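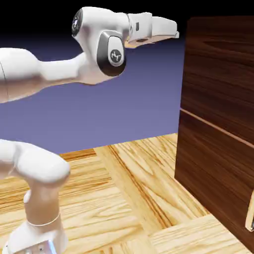
28 May 2023

Up before seven to look at the node. It had stopped importing blocks during the night, which I half expected from the disk warning on Friday. The log just repeated the same line over and over, no space left on device, and then Grullo gave up and exited. The process manager restarted it, it tried to open the database, couldn't write its lock file, and exited again. That went on for hours. I stopped the service by hand and made coffee.

The disk problem is my own doing. When I set this machine up in February I put the chain data and the logs on the same drive, and I left Grullo in archive mode. Archive mode keeps the account state for every block since the start of the chain. I don't need that. All I do with this node is follow the Vokton main chain, answer my own wallet's queries and sometimes look up an old transaction for somebody. For that I need the block headers, the block bodies, the receipts and a recent copy of the state. I chose archive because the setup guide listed it first and I thought I'd change it later.

So today was pruning day. The manual says there are 2 ways to do it. One is to run the prune command on the existing database with the node stopped. It walks the state tree from a recent block, marks everything that can be reached, and deletes the rest. The other is to throw the database away and sync again in fast mode, which downloads the blocks and then only one recent version of the state from other nodes. Pruning in place needs free space to write the list of marked entries before it can delete anything, and free space was what I didn't have.

I moved the old logs to the backup drive first. They were bigger than I thought, mostly debug output from when I was trying to work out why peers kept dropping me. Then I moved a copy of the Nina test network data that I'd forgotten was there. I haven't used Nina since the upgrade rehearsal. That freed enough to let the node start, but I wasn't sure it was enough to prune.

Wrote to Danuta Witkowska to ask what she did on hers. She answered quickly for a Sunday. She said she pruned in place once and it took most of a day, and that she would not do it again on a spinning disk. Mine is solid state, so that's less of a worry. She also said to write down the hash of the block it picks as its starting point before it starts, so that if the thing fails in the middle I can tell whether the state root still matches. I hadn't thought of that. I wrote it on the pad next to the keyboard.

Started the prune a little after nine. It prints how many tree nodes it has visited and not much else. There's no estimate of time left, and I can see why, because it doesn't know how big the tree is until it has finished walking it. I left it running and went out to buy bread and dish soap.

Walked back the long way through Risetcombe. Warm already. They've got the road up again by the post office.

When I got home the marking was still going. Read the fee proposal while I waited, the one that goes to a vote of the validators next month. I've put off reading it because the forum thread is so long. The idea is to charge rent on stored state. At present you pay once when a contract writes a new entry, and then every full node carries that entry from then on. A token contract that somebody deployed as a joke and forgot costs the same to keep as one that people use every day. Under the proposal each entry would have a small balance set against it, the balance would go down with each block, and when it reached zero the entry would be dropped from the active state. You could bring it back later by giving a proof that it used to be there and paying again.

I'm for it in general, more so after last night. I have doubts about the bringing back part. The proof has to come from somewhere, and the only machines that can produce it are the ones that kept the old state. If everybody prunes, which is the whole aim, then the proofs come from a few archive nodes run by companies. A user who loses an entry would have to ask one of them, and maybe pay them as well. The authors say the proof can be checked by anyone, so you don't have to trust the company. That's true for whether the proof is right. It doesn't help you if they won't give you one.

Volodymyr Chornovol made the same point in the thread, better than I would have. His suggestion is that the expired entries be bundled by period and that each full node keep a slice of the bundles, picked by its node key. Then any entry could be found by asking enough peers. Abelardo Flores replied that this was a second storage network with none of the payment worked out, and that it should be its own proposal. I think they're both right. I started to write a comment saying so and deleted it, as it added nothing.

There is another thing in the proposal I didn't follow at first. The contracts that are already there have no rent balance. The draft gives each one a starting balance for free, enough to last 2,000 blocks. That seemed very short, and I went back and read it again. The small number is for the Nina trial only, to make entries expire while people are watching. For the main chain the field is still blank. I wish they'd put that in the first paragraph and not in a footnote to a table. I expect half the angry replies come from people who read the table and stopped.

Lunch was soup and the new bread.

The marking finished around one and the deleting started. Deleting was faster than I expected. After that comes compaction, where the database rewrites its files to get the space back, and until that's done the disk shows hardly any change. I knew this from the manual and still checked the free space every few minutes.

Roxana Sánchez called in the afternoon about the wallet she's moving to the new machine. She has the seed phrase on paper and had typed it in, and the new wallet showed a zero balance. She was quite calm about it, calmer than I'd have been. I asked which derivation path the old wallet used. She didn't know, and no reason she should. The same seed words give different addresses depending on the path the wallet follows, and the old program used its own path from before there was a common one. I had her look in the settings for a legacy option. She found it under advanced, turned it on, and her old address came up. The balance still said zero for a while, then it filled in. I told her to send a small amount to a new address and see it arrive before moving the rest. She'll do it tomorrow.

I'd have checked her address against my own node, but my node was in pieces. I used the public explorer. It's good to have one, but I notice how soon I go to it when mine is down. The point of keeping a node at all was to stop doing that.

Compaction finished at twenty past three. I compared the state root against the block hash on the pad and they agreed. Changed the config from archive to full, moved the log directory to the other drive, and set a size limit on the logs so that they rotate. Started Grullo. It found peers within a minute and reported that it was 1,382 blocks behind. It caught up while I was doing the dishes.

The database is now a good deal less than half the size it was. I should have measured it properly before starting. I only have the Friday warning to go by, and that gives a percentage for the whole drive with the logs in it.

One thing I don't understand. After it caught up, the node logged a warning about a missing trie node on a query against an old block, and the query came from my own machine. It must be the little script that draws my balance chart. It asks for the balance at the last block of each month, going back to the start, and a full node can't answer that any more. I've turned the script off for now. The old figures are saved in a spreadsheet, so all it has to do is ask for the latest one and add a row. Maybe an hour's work. Not tonight.

Veikko Karppinen asked in the evening whether I'd serve snapshots to new nodes, now that mine is a size people could download from. I said I'd look at my upload allowance first. I think it's fine overnight and not during the day, when I need the line for work calls. Grullo has a setting to limit the rate for snapshot peers but I can't see one that limits it by hour. I could do it with a timer that swaps the config and restarts, though I don't like restarting it twice a day for that. I'll ask Danuta if she knows a better way.

To do this week: fix the chart script. Label the backup drive. Delete the Nina data for good, or else sync it again if I want to watch the rent trial. Set the disk warning to go off earlier, with a message to my phone and not just the mailbox I don't read on Saturdays. Answer Veikko.

Checked the node once more at ten. In step with the explorer, peers steady, free space not moving. Left the window open, still warm.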